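Verar opens its practice kitchen to small robot teams

7 June 2026

Verar, the small software firm in Sulunton, has put its simulated kitchen on general sale, and after two weeks of trying it out we can see why people who teach robot arms for a living have been passing the link around.

The product is called Kamton. It is a set of ready-made household rooms that run on an ordinary workstation with a decent graphics card. You bring an arm, or borrow one of the models that come in the box, and you get a long list of chores to practice: putting bottles away, opening drawers, clearing a counter, moving dishes from one side of a sink to the other. The first release has 80 chores spread over 4 kitchens, and the layouts can be shuffled so that the arm never gets too cozy with one arrangement.

What we liked right away is how much it looks like a kitchen somebody might really cook in. The counters have veins in the marble. There are plants next to the cupboards, and they sit where a person would put a plant, a little bit in the way. Plenty of older practice worlds give you a gray box on a brown table and leave it at that, and your arm learns all about gray boxes!

The bottle chore turned out to be our favorite. It sounds easy and it is a real handful. The arm has to get hold of a wine bottle, keep its grip on a smooth round body, and guide it toward an open cubby without knocking into the cabinet. We must have watched a hundred tries between us, and people from down the hall kept stopping to watch too.

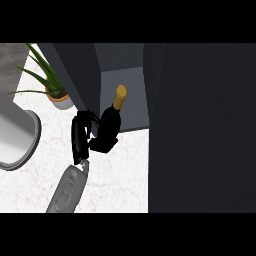 The bottle chore in Kamton, with the gripper at the bottle in front of the open compartment.

"I wanted the boring stuff to be good," said Sayaka Kubo, who leads the four-person group behind Kamton. "How a cabinet meets a counter, how a bottle leans when you hold it off center. If those are wrong, you find out much later, on the real arm, and that's an expensive afternoon."

Setup took us a little under an hour, most of it download time. The guide is short and written in plain language, and the sample scripts ran the first time. You can drive the arm by hand with a game controller or a pair of tracked hand grips, record what you did, and feed those recordings straight into training. Every run can be saved with the room, the lighting and the starting positions, so if something odd happens on try fifty you can go back and play it again from the same spot. We used that feature constantly.

Vasilică Ursu, who trains pick-and-place arms at the Tesfamariam workshop across town, has been using an early copy since spring. His team practices each new chore in Kamton for a few days before moving to hardware.

"We break fewer things," he said. "Also my younger colleagues can work at the same time. We have one arm and five people, so before this there was a sign-up sheet, and it was not a happy sheet."

There are some rough spots. Liquids are missing altogether, so pouring is off the menu for now. Soft things such as dish towels move stiffly. Very dark objects held in a dark gripper can be hard to make out on screen, and we ended up turning up the room light for a few of the chores. The camera can be moved freely, but the settings for it are buried two menus deep, and they go back to the default view each time you load a new kitchen. Kubo says a fix for the camera is in the next update.

Kamton costs $775 a year for a single workstation. Schools and public libraries with a maker space pay $462, with the same rooms and the same chores. Both come with email support, and our two questions were answered the same day, one of them with a drawing. A trial with one kitchen is free and doesn't ask for a credit card.

Hauwa Tijani, who runs the after-hours robotics course at Sulunton's adult school, has already moved her class over. Her students had never touched an arm before this term. "They come in, they pick a chore, they fail at it, they laugh, they try again," she said. "I can't get them to go home."

Verar plans to add a laundry room next, followed by a pantry with deeper shelves. Owners can vote on chores through a form inside the program, and the one in the lead as we went to press was unloading a dishwasher. Updates are included in the yearly price, and the trial can be downloaded from Verar's site.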